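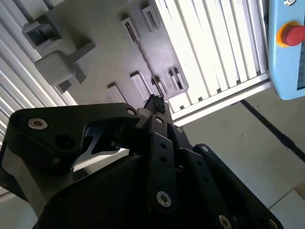 WORKSHOP TIPS / Computers and Electronics

Opening an old desktop tower and working inside it

Last updated: January

When I started to repair old computers for my neighbors, I always worked with the case standing up, the same way it stands under a desk. I was bending my neck and holding a flashlight in my teeth. Then I learned to put the tower down on its side with the open part looking at the ceiling, and the work became much easier. The board is then flat like the bottom of a drawer, and a screw that you drop stays more or less where it fell.

These are the habits I keep for this kind of work. They are for a normal desktop tower with a metal case. Laptops are another story and I do not open them if I can avoid it.

Before you open

Shut down the computer, pull out the power cord, and press the power button for a few seconds. Take off all the other cables also, the monitor and the network too. A case with one forgotten cable behind it will pull something off the table sooner or later.

Take a photo of the back before you unplug, and another one of the inside when the side panel is off. I know everybody says "I will remember." I said it too, with a Fleury tower that had eight small wires for the front buttons, and I spent a whole evening with a manual in the wrong language.

The table

A hard table is better than a bed or a carpet. If your table has a top made of slats or profiles with grooves, put a thin mat or an old towel on the part where you keep the screws. Small screws love the grooves. I use a Plister tray for them, it has a magnet in the bottom, but an egg carton is good too and you can write on it with a pencil: panel, drive, power supply.

Put the side panel far away from your elbow. I lean mine on the wall behind a heavy box.

First look inside

Do not touch anything for one minute, only look. Find the power supply, the drive bays and the memory, and see where each cable begins and ends. In many older towers the drive cage is a different color from the rest, blue or green plastic, and this usually shows you the parts that are made to come out by hand. If a part of this color does not move, look for a latch before you use force.
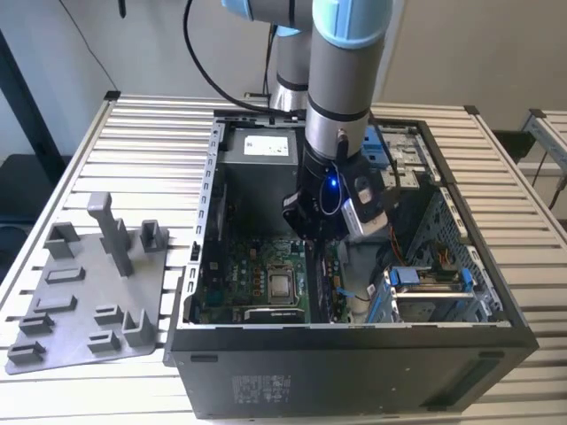

Touch the bare metal of the case before you put your hand near the board, and do it again each time you come back from another place in the room. In winter, when the air is dry, I do it even more often. A wrist strap is better if you have one.

Move the wires to one side before you begin. The red and yellow ones from the power supply are stiff and they like to come back. A strip of hook-and-loop tape holds them well, or a twist tie from a bread bag with the metal ends folded in. Do not use a rubber band - it gets old in the warm case and sticks on the wires.

The processor socket

If you take off the cooler, be very calm around the socket. It has a small metal lever on the side that keeps the processor in its place. Push it down a little, then out to the side, then lift. It should need a firm finger and not a tool. If you leave the socket open while you clean other things, cover it with a clean plastic cap, and never blow dust in its direction. Also do not wipe it with a cloth. One thread from the cloth can bend a contact.

Memory

Open the clips at the ends of the slot first, then pull the module straight. Hold it by the short edges. When you put it back, check the notch, it fits in only one direction. It needs more pressure than a beginner expects, and the clip will close with a small click.

Dust

I use a soft paint brush, 20 mm wide, which I keep only for this, and a vacuum cleaner held a hand away from the board. The brush moves the dust and the vacuum catches it in the air. For fans, put one finger on the blades so they cannot turn. The perforated metal parts of the case you can brush from the inside to the outside, and then wipe the outside with a damp cloth.

Never open the power supply itself. You can clean its grille from outside, this is enough. Inside it can hold a charge for a long time after the cord is out.

Closing

Check with the photo. Count nothing, only compare one corner after the other. Slide your hand slowly under the open edge to be sure that no cable is going to be pinched by the panel. I start the computer one time before I put in the last screws. The cord goes out again before I touch anything.

Related tips
Sorting small screws so you find them again
Labels for power cords: Flollix tape or plain masking tape?
How to clean a keyboard with the keys on
What to keep from a dead computer

Comments (3)

Edgardo Gatchalian
Good advice about the rubber bands. I opened a Wirnico 612 last month and the band was like old chewing gum, on every wire. It took me 20 minutes with a wooden stick to remove it.

towerfan
Do you put the drives back before or after the memory? On mine the cage covers half of the slots.

marisol_k
With mine the memory has to go first, then the cage. Thank you for the egg carton idea, I was using coffee cups and my husband drank from one.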